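Yurt hut to Josteo ridge - start time and water above the last spring?

Posted by nemetti_left

Planning the two-day route up Josteo from the Jinness side, with the night at the Yurt hut. The route card gives 1000 m of ascent on day two and no time for the section between the hut and the saddle. I walk at a steady pace but lose a lot of it on loose ground. Two things I can't work out from the map:

What time do people leave the hut if they want to be off the ridge by early afternoon?
Is the spring marked below the saddle still running in late summer, or do I carry everything from the hut?

I have a 31 litre pack and would prefer not to fill it with water. Poles yes, no rope. I have read the older thread on the west gully and I'm not interested in the gully.

Birsen Gündoğdu
August 25, 2026

We left at first light and that was about right. The path from the hut is good for the first hour, on packed earth with painted marks. After the second stream crossing it turns to scree and the marks are further apart, nearly 70 m in places, so in mist you need to have the bearing written down beforehand. Keep to the left of the large boulder field. The trodden line going right is a sheep track and ends above a drop.

The saddle took us three hours from the hut with short stops. The ridge itself is easy but exposed to wind from the Nemetti side. If it is gusting at the saddle it will be worse higher up.

Regarding water, the spring was a trickle. It took several minutes to fill one bottle and I would not plan around it. Carry three litres each from the hut tap. In April there is snow to melt, but that doesn't help you.

Descent by the same path is slower than the map suggests. Allow two and a half hours back to the hut and another two to the Jinness car park. The last bus goes at 8 in the evening - check the board at the stop, as the online timetable is not always the current one.

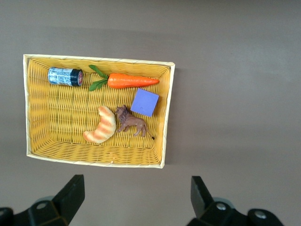

Annelies Rüegg says the scree is easier if you stay high after the second stream and contour across on the grass, and that three litres is more than she has ever needed on Josteo.

scree_and_tea

never done it from jinness but the nemetti side has a proper path and a tap halfway. longer though. book the hut either way, it fills up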